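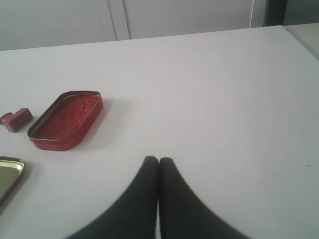
*An open red tin, its lid, and a small dark-red object that looks like a stamp or a cap.*

# How to Say "It Was Me" Without Writing Anything

Before there were passwords, people had to prove who they were using whatever was lying around. Mostly this meant something sticky and something hard. You pushed the hard thing into the sticky thing, and the mark it left told everybody that the letter, the jar or the cheese was yours.

We still do this. Your library books get stamped. So do passports, parcels and, if you have a certain kind of teacher, the corner of your spelling test.

## Ink or wax?

Red stuff in a tin could be either one, and they do different jobs.

**Ink** is color mixed into a liquid or a paste. You press a stamp onto it, the raised parts of the stamp pick up a thin coat, and then you press the stamp onto paper. The color moves over. The paper stays flat.

**Wax** works the other way around. It gets warmed until it is soft, and a blob of it goes on the paper. Then a stamp called a *seal* is pressed into the blob. When the wax cools, it keeps the shape of the seal, bumps and all. You can feel it with your finger in the dark, if that is how you like to read your mail.

An ink stamp makes a picture. A wax seal makes a very small sculpture. It also glues the letter shut, so anyone who wants a peek has to crack it. Before sticky envelopes, this was the best way to find out that your brother had been reading your letters.

## Why everything is backward

Look at the bottom of a rubber stamp and the letters are the wrong way around. The person who made it was wide awake. A stamp prints its own mirror image, so the carver has to cut it backward for it to come out forward.

Some letters don't mind. A, H, M and T look the same in a mirror. Others mind a great deal. The old stamp works at Drivard once carved a whole set of stamps for the town of Gisamell and forgot to flip them. The town hall used them for five months. Papers marked "llemasiG" still turn up in attics there, and people are rather proud of them.

## Why red?

Black is for writing, and most pages have plenty of it already. A red mark shows up on top of black writing without getting lost. You can spot it from across a desk, and so can the person who wants to know whether you have paid your library fine.

In China and Japan, people have signed papers and paintings with carved seals and red paste for a very long time. The paste is usually thick, closer to butter than to juice, and it often lives in a small lidded dish. Some artists place the red square so carefully that the painting would look unfinished if you covered it with your thumb. Please use your own thumb and somebody else's painting. A postcard of it will do.

## The lid matters more than you think

Ink dries out. It is supposed to, on paper. In the tin you would like it to wait. Air gets at the surface, the wet part of the ink drifts off, and one day you press down hard and get half a duck.

So the lid goes back on. Everyone knows this and hardly anyone does it. The drawer of dead ink pads at the Clommont Print Museum has 34 in it, and every one of them owned a lid once.

## Make your own

You need a potato, a grown-up with a knife, some thick paint, a sponge and some paper.

1. Ask the grown-up to cut the potato in half. You now have 2 stamps, which is a good deal for one potato.
2. Pat the cut side with a paper towel. Potatoes are wetter than they look.
3. Draw a simple shape on it. A star is fine. A portrait of your dog is asking for trouble.
4. Have the grown-up cut away the potato *outside* the shape, so the shape sticks up.
5. Spread paint on the sponge. This is your ink pad.
6. Dab the potato on the sponge, then press it straight down on the paper. Don't wiggle.
7. Lift it straight up.

If the print is blotchy, you used too much paint. If it is pale, you used too little. If it is on the cat, begin again with a different cat or, better, with paper.

A potato stamp lasts 2 days in the fridge before it starts to wrinkle and smell like a shoe.

## Words to know

**Impression:** the mark a stamp or seal leaves behind.

**Ink pad:** a flat pad soaked with ink, often kept in a tin or a box.

**Relief:** the parts of a stamp that stick up and do all the work.

**Seal:** a carved stamp that stands for a person or a place, and also the mark it makes. The animal with the whiskers is spelled the same way and won't help you mail anything.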